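Chapter 6
Rules of the Room: Safe Practice Around Arms That Share Your Table

What this chapter covers
Why a risk assessment belongs to a task
Marking and keeping a workspace
Cables, floors and feet
Stops, and who may press them
Writing a rule people will follow

6.1 The binder on the shelf

Every robotics lab owns a safety binder. It is usually in excellent condition. The pages are crisp, the tabs are straight, and the spine has never been cracked by anything so rude as a reader. Meanwhile, taped to the wall near the door, there is a sheet of paper with coffee on it and three different people's handwriting, and that sheet is what runs the lab.

This chapter is about getting the contents of the binder onto the sheet. You met the formal machinery of standards in Chapter 5: hazard, exposure, severity, and the long tables that join them. Those tables were largely shaped by factories, where the robot stands behind a fence and the people stand in front of it. Take away the fence, put the arm beside a kitchen table, and the tables still work, but you have to do more of the thinking yourself.

6.2 The task is what you assess

A common mistake in student reports is to assess the arm. "The arm is safe," the report announces, usually with a photocopy of the maker's data sheet stapled behind it. An arm holding a sponge and an arm holding a paring knife have the same data sheet. They do not have the same risk.

The Zakuvport teaching lab, whose practice we follow through Part Two, asks for a fresh one-page assessment whenever any of the following changes: the tool, the object, the speed, the surface, or the people allowed within reach. Students complain that this produces a lot of pages. It does. In one April term the lab collected 60 of them, and the most useful was a page on moving a mug, written by someone who had stopped to ask what might be in the mug.

6.3 Household objects, household habits

Food and dishes bring their own trouble. A bowl can chip. Fruit rolls, and people lunge after rolling fruit with a speed they never show in fire drills. The Chiriac checklist, reprinted at the end of this chapter, has 14 lines, and most of them concern things that would never come up on a welding line. Anything handled by a gripper is not eaten afterward. Glass goes at the back. Snacks for people and snacks for the robot are kept apart – a rule that sounds silly until the first afternoon without it.

Then there is the floor. Beginners watch the gripper, which is the interesting part, and walk straight into the wiring, which is not. Cables should be routed along a wall or covered, and never left in loops where somebody's feet will be. The Sasgate walk-through, done before power goes on, begins at ankle height and works up. It takes under 20 minutes the first time and far less once the room has learned to behave.

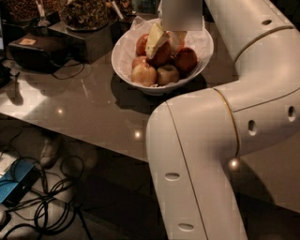 A second habit concerns the reach of the arm. Mark it on the floor as well as on the table, for elbows do not respect furniture. The part of the arm that does the work gets all the planning, while the joints above it swing through whatever space is left, including the space where you have parked your chair. Draw the boundary for the whole arm at full stretch, then add your margin.

6.4 A rule you can keep

Mivon, the imaginary-sounding but thoroughly real cart robot you will program in Chapter 9, came to the lab with a manual of 400 pages. Its first working rule sheet had six lines. Good rules are short, name a person, and say what to do when they are broken. "Be careful" fails on all three counts and remains the most popular safety rule in the world.

Anyone in the room may press the stop. Only the operator may release it, and only after saying so out loud and hearing an answer. Before going on to Section 6.5, write down the rules your own lab follows now, from memory, and compare them with the binder. Bring both to class.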